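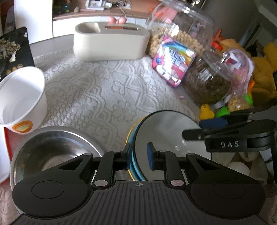
Mantel blanco con relieve en mesa redonda: se resbala y no sé si lavarlo a máquina

Foro de casa y cocina > Textiles y mesa

marejadilla42

Hola a todos, voy con prisa que tengo que dejarlo resuelto antes de julio. Tengo una mesa redonda gris, lisa, y encima un mantel blanco de esos con flores en relieve y agujeritos pequeñitos por todas partes. Heredado con la casa, no trae etiqueta. Dos problemas.

Uno, se mueve. Lo pongo centrado y a la hora ya asoma la mesa por un lado. Entre los cuencos, los platos, lo de picar y los juguetes de los niños, que acaban siempre ahí, cada vez que alguien tira de algo se va todo detrás.

Dos, las manchas. No sé si lo puedo meter en la lavadora. Parece plástico?? o tela plastificada, al tacto no lo tengo claro. Una vez lo limpié con un trapo y jabón y en los surcos del dibujo se quedó una cosa blanquecina que no sale.

Ah y de paso, cómo colocáis las cosas en una mesa redonda cuando hay mucho trasto. Yo lo pongo todo por el borde y en medio queda un hueco enorme que no usa nadie. La mesa la compré en Grendano, por si alguien tiene la misma y sabe si venden algo antideslizante a medida. Gracias!!

tresfogones

A ver, por partes, que yo pasé por lo mismo.

Primero averigua qué es. Gota de agua en una esquina y esperas. Si se queda encima hecha bolita, vinilo o algo parecido. Si la chupa, tela. Con los de agujeritos fíjate en la parte maciza del dibujo, no en la red, porque por la red cuela siempre y te engaña.

Si es vinilo: nada de lavadora. Bañera o ducha, agua tibia (yo no paso de 35 grados), un chorrito de jabón de platos y cepillo de dientes viejo para los surcos. Lo blanquecino casi seguro es jabón seco, a mí me salió con vinagre rebajado y aclarando muchísimo. Luego lo cuelgas de la barra sin doblar, que las marcas de doblez en el plástico no se van ni a tiros. Planchar ni se te ocurra.

Si es tela: lavadora en frío, dentro de una bolsa de red, centrifugado al mínimo. Tender en plano si puedes.

Lo de que resbala. Sobre mesa lisa no hay mantel de estos que aguante solo. Debajo va un muletón o la malla de goma que venden para cajones. La cortas redonda, un poco mas pequeña que la mesa para que no asome por los agujeros del borde. Yo la corté a ojo y me quedó fatal, usa un cordel atado a un lápiz.

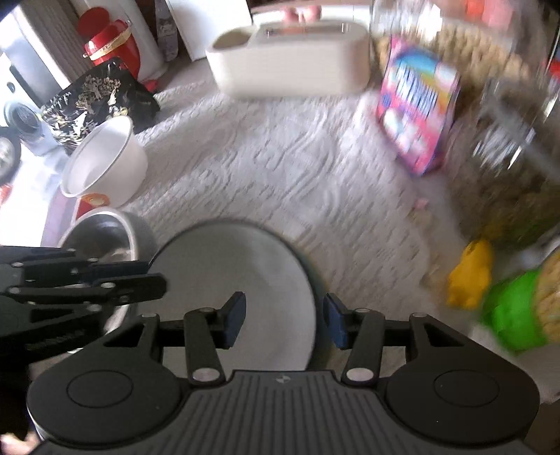
Y reparte el peso. Lo gordo, o sea cuencos grandes y la pila de platos, enfrentado, no todo en el mismo lado. Si pones lo pesado junto y luego lo quitas para fregar, el mantel se te va hacia el otro lado fijo. Los botes y paquetes que no se usan en esa comida, fuera, a una bandeja. La bandeja es lo mejor que he hecho, se levanta entera y limpias debajo de una pasada.

El hueco de en medio yo lo dejaría tal cual, o lo que comparta todo el mundo. En una mesa grande el centro queda lejos y para coger algo hay que estirar el brazo por encima de los platos. Los críos ya ni te cuento.

De Grendano ni idea, la mía es de otro sitio.

bruma_y_sal

Pinzas. Las de mantel de terraza, un paquete de 12 en el bazar Bellamy de Grarcombe, creo que quedaba uno o dos. Con tablero fino van bien, si es grueso saltan. Yo puse cuatro y se acabó.

La bañera un rollo, la verdad. Yo paso bayeta de microfibra húmeda cada noche y listo. Llevo unos 16 meses con el mismo y sigue blanco, bueno, blanco tirando a crema.

pan_de_ayer

Ojo con el vinagre si el mantel tiene algo metalizado, a mi suegra se le fue el brillo de un camino de mesa entero. Si es blanco liso no pasa nada supongo.

Otra cosa, con cosas calientes encima del vinilo poned SIEMPRE salvamanteles. A mí se me quedó marcado el culo de una cazuela y el relieve ahí desapareció, planchado. Y no dejéis el plato mojado encima toda la noche, el agua se mete por los agujeros y luego la mesa debajo huele.

Sobre el antideslizante a medida, en la tienda Bruleto cortan redondo si les llevas el diámetro. Medid la mesa, no el mantel, que yo llevé la medida del mantel y me sobraba por todos los lados.

marejadilla42

Hecha la prueba de la gota, se queda en bolita, asi que vinilo. Menos mal que no lo metí en la lavadora. Mañana pruebo lo del cepillo y miro la malla, primero con la de cajones que algo me sobró de la cocina. Las pinzas no sé, el tablero es gordito. La bandeja sí que la pongo hoy mismo. Gracias a los tres!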